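FOLDING ON THE BED – notes for tonight, 7 pm slot
Noelia Arrieta
(Demetrio does the intro, I come in after the bit about the closet)

Water. Phone off. Slow down at the start!!

Open with the chair. Everybody has the chair. Clothes too clean for the wash, too worn for the drawer. Ask for hands. Wait for the hands.

My chair was at 14 shirts before I admitted it. Pause for laugh, move on if no laugh.

Main point, say it early: the bed is the best folding table in the house. Big, flat, right height if you kneel or sit on the edge. And you have to clear it before you sleep, so there's your deadline.

Three rules, that's all they need to write down
– spread the cover flat first, lumps underneath ruin every fold
– dark things together, you'll lose a black sock on a black pile but at least you know wich pile
– small stuff gets its own corner. Chargers, cases, cables. NOT under the clothes

Black clothes = hardest. Can't see the seams, can't see front from back. Find the waistband or the neck, hold it up, let it hang, then lay it down. On a light or flowered cover you see the edge right away.

Pictures now, don't talk over them too much
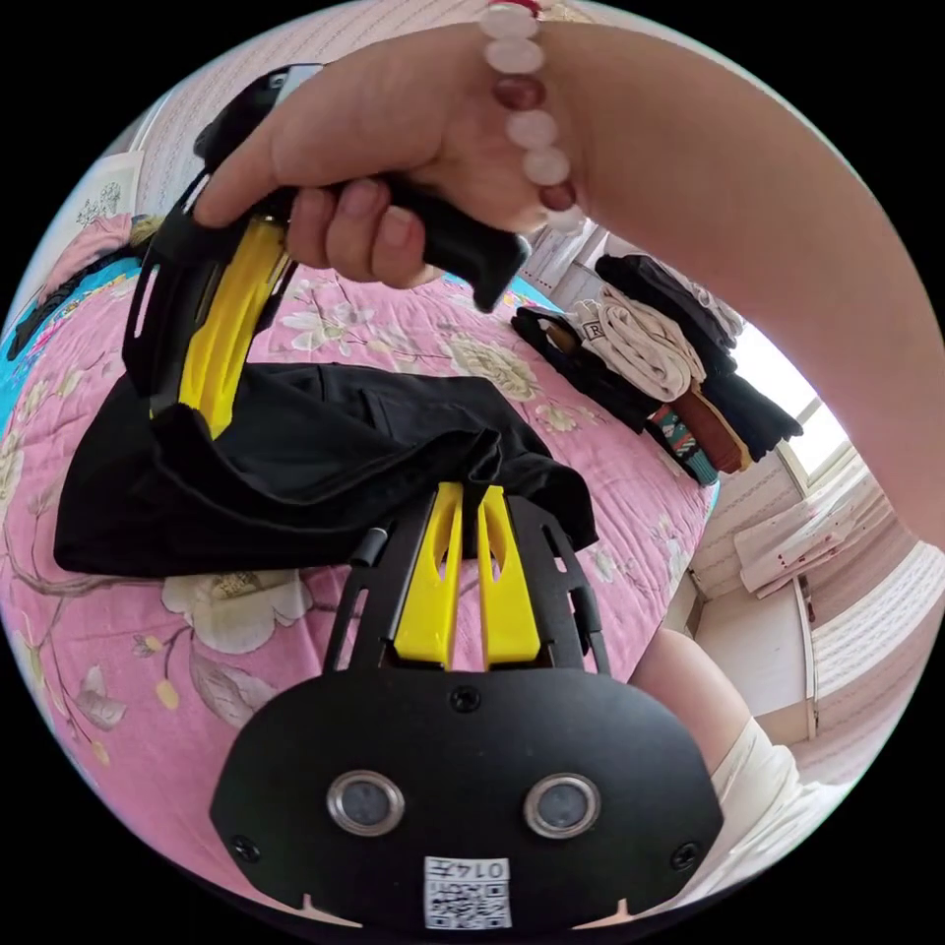

Black on a pink floral quilt

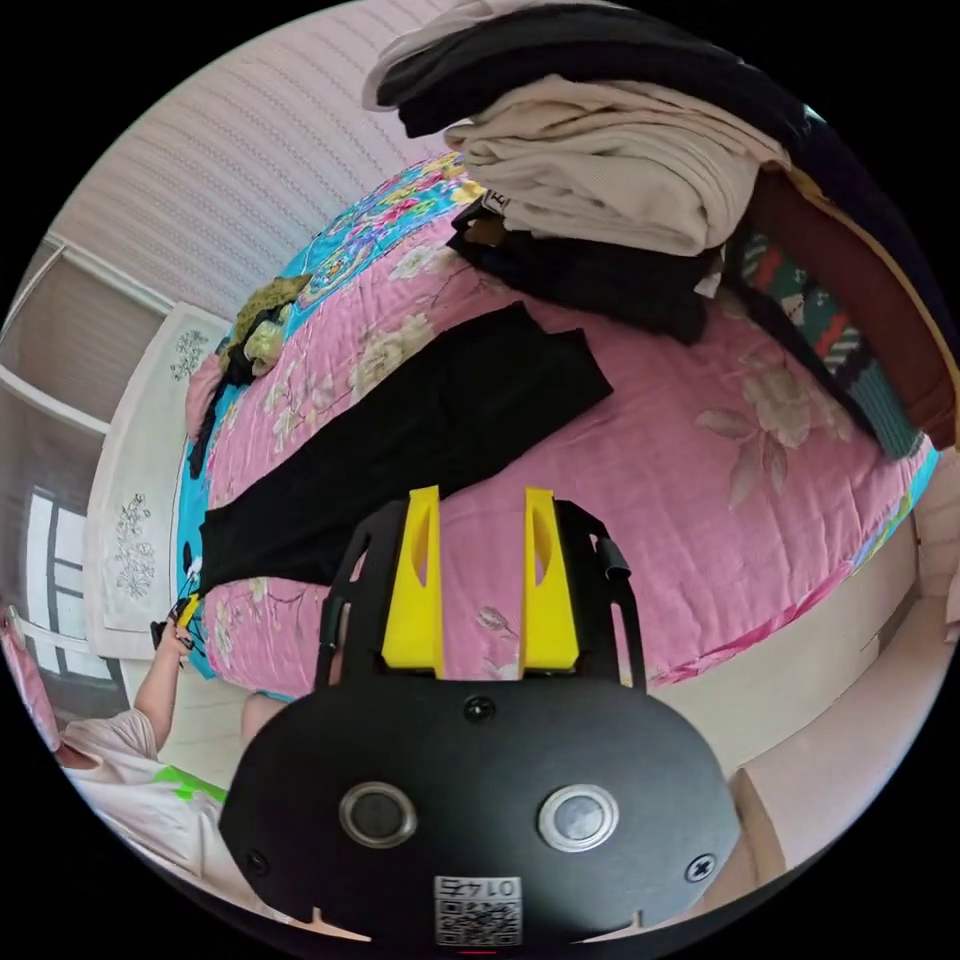 Laid flat, folded stack at the upper right

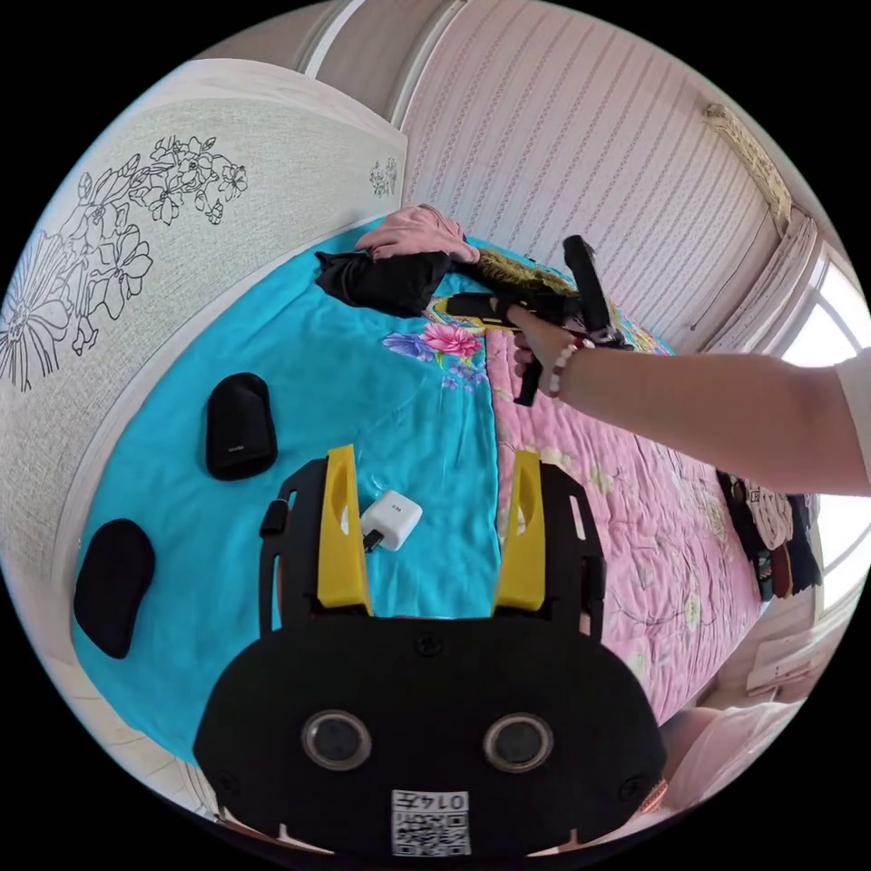 Small stuff on the turquoise sheet: adapter, two black cases

OK so the stack. How tall? People always ask. I say stop when it leans. Heavy on the bottom, sweaters and jeans, light things last. Carry it with one hand under and one on top, don't hug it, hugging is how you refold everything in the hallway. Ask me how I know.

Furry and fuzzy things – don't fold tight. Loose roll or a hanger. Sheds on black like crazy so keep them apart, lint roller handy.

Cables. 254 is the number I got when I emptied the drawer at my mother's place, every cord and plug and dead charger. Half went to nothing we owned. Rule: adapter stays with its cable, wrapped loose, in a case. Put a bit of tape on it with a name. Takes a second.

Skip the travel part if we're past 20 minutes. If not: cases open on the bed, look inside each one before it goes in the bag. I once took an empty glasses case to Benítez for a week. Squinted the whole time.

Demo – need the card table, two T-shirts, one pair black pants from the tote. Demetrio holds up the pants. Fold in half lengthwise, crotch point tucked in, then thirds. Do it twice, second time slower. Let somebody from the front row try

Questions they will ask:
Fold or roll? Both, drawers fold, suitcase roll
What about fitted sheets. Corners into corners, then give up gracefully
Kids? Let them match socks, don't fix it after

Demetrio Salcedo takes the sign up sheet for the October session, pens are in my coat. Chairs back against the wall befor we go, lights by the side door.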